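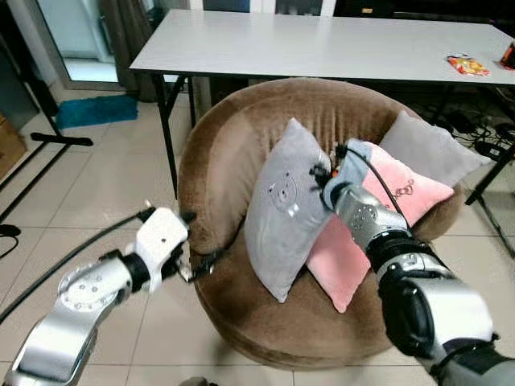
Brown velvet tub chair with gray and pink throw pillows.

About Bustard Seating

Bustard Seating sells and rents small upholstered chairs, throw pillows and folding tables. We started in a one-room shop in Grellton and moved to our present building on Fodgate when the chairs no longer fit. The shop is at the front and the upholstery benches are at the back.

Most of what we carry is meant for small rooms: reading corners, waiting areas, bedrooms, dorm lounges. Tub chairs are the largest part of the business. They take up little floor and have no sharp corners, and people like sitting in them. We stock 65 chairs for rent, and the sale floor changes every few weeks.

Velvet
We work with velvet more than any other fabric. It marks when you brush a hand over it, and the color looks lighter or darker depending on which way the pile lies. Some customers ask if that is a fault. It is how velvet behaves, and a soft brush run in one direction evens it out. Please don't iron it.

Pillows
Throw pillows are sold singly or with a chair. Gray and pink are the colors we reorder most. Embroidered covers, including the pig faces that children ask for, are stitched by Yau, a workshop two streets over that has done our embroidery for 6 years. For a tub chair we suggest two or three pillows. Stand one upright against the back and let the others lean — a straight row never sits well in a round chair.

Rentals
The shortest rental is one weekend and the longest is 90 days. Chairs go out brushed, with pillows packed in cotton bags. When they come back, every cover is checked at the seams and cleaned before it goes on the shelf again.

Repairs
We re-cover seats and replace tired cushion filling, on our own chairs and on other makers' — bring the chair in, or send us its measurements. Repair work is guaranteed for 90 days.

Page last updated July 25, 2019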